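The Working Surface: Sorting a Small Desk

A desk that doubles as a shelf, a toy store and a waste bin loses its working area by degrees. Efthymia Moschos, who plans small rooms for the practice Fustelwood, starts with whatever is smallest and softest. Pouches, bows and trinkets are handled one at a time and grouped by material before anything is put in a container.

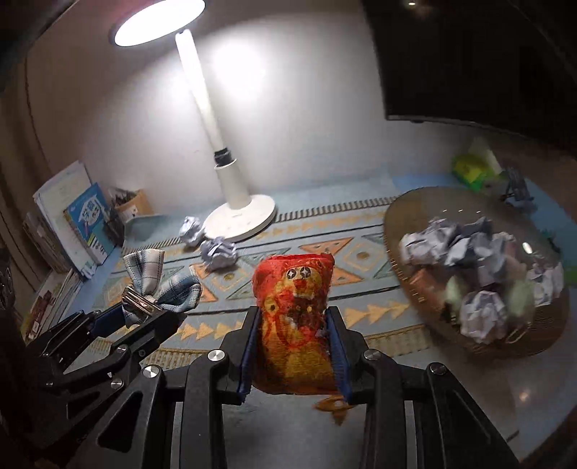
A printed pouch and a check fabric bow, with the lamp behind.

Paper comes second. Crumpled sheets take up far more volume than flat ones, and they hide small objects. Moschos opens each ball far enough to check for writing worth keeping — ruled sheets in particular — and then flattens it for recycling. 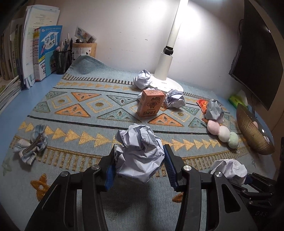

Lined paper, crumpled, above the patterned cloth.

Textiles

A woven cover protects the surface but complicates the work. Strong geometric bands make clips and keyrings hard to see, and loose folds at the wall collect dust. Kosmas Lazaridis of Dresgate, a textile care firm, advises lifting the cover every 3 weeks, shaking it outdoors and laying it back with the bands parallel to the front edge. Smaller cloths should be folded and stored elsewhere.
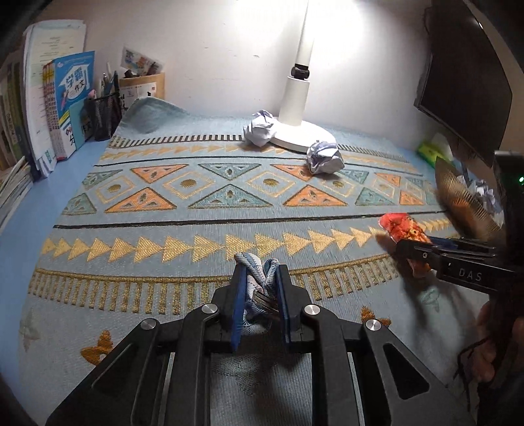
Containers

Fustelwood's storage notes allow one open container per desk. Moschos prefers a wide bowl to a lidded box, on the grounds that lids discourage use. The drawback is that an open bowl accepts anything: the amber glass one on this desk holds crumpled paper in among the plush toys, a Hello Kitty included. She would take the paper out first, then add the keychain of three plush balls from the tablecloth. The lamp stays where it is, at the back, with its base kept clear. 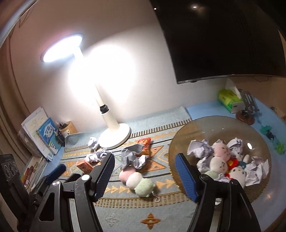
Lazaridis recommends brushing plush toys before they are stored and keeping them out of direct sun. Bowls of this type should be emptied and wiped every six weeks. A ribbed rim like the one on the amber bowl needs a soft brush, as a flat cloth passes over the grooves.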